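Stollavholm Sermon Corpus: Data Card

Summary
The corpus holds 1025 transcribed sermons on the return of Christ and the last things, given in chapels of the Leslow circuit. It is intended for the study of religious language.

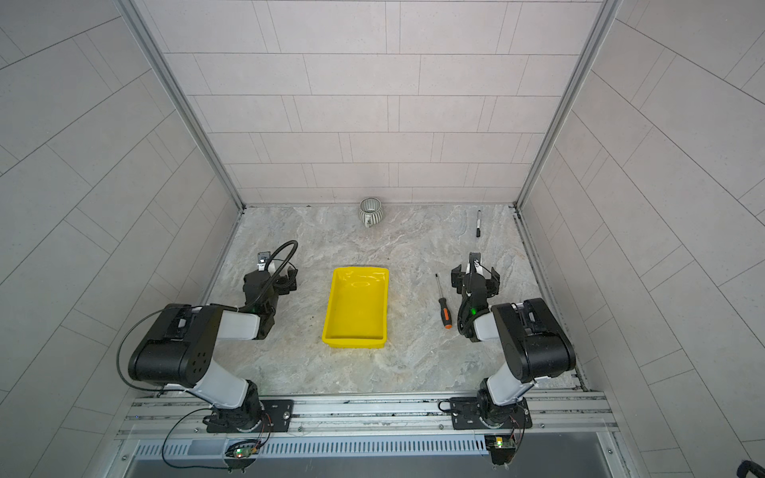
Two robot arms on an aluminium rail.

Contents
Each sermon is one plain text file. A separate index gives the chapel, the month, the main Bible passage and the length in words. Passages are drawn from 14 books of the Bible, with Daniel and Revelation cited most often.
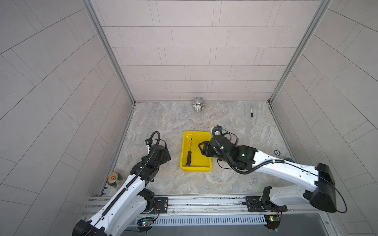
Spelling follows the preacher's manuscript where one survives. Hymn numbers and parish notices have been removed. Prayers are kept and marked with a line reading PRAYER.

Labels
Two readers at the Oyelaran Library assigned each sermon to one of 13 doctrinal headings. Where they disagreed, both headings are recorded.
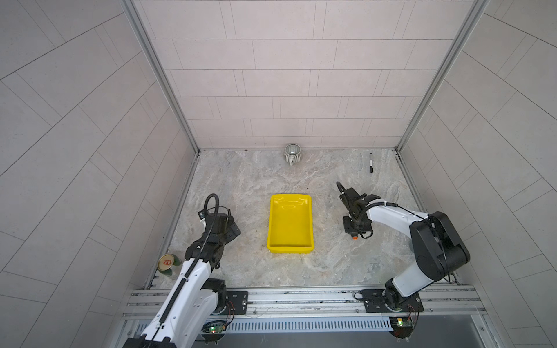

A total of 105 sermons carry two headings, most of them concerning the order of the tribulation and the resurrection.

Limits
Urlow chapel is over-represented. The labels describe what was preached and imply no judgement on its truth.
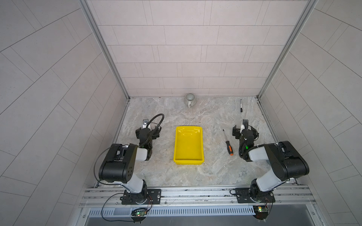

Yellow tray between two arms, with a ribbed mug near the back wall.

Access
Requests should be sent to the Oyelaran Library. Copies may not be passed on. The next revision is due in November.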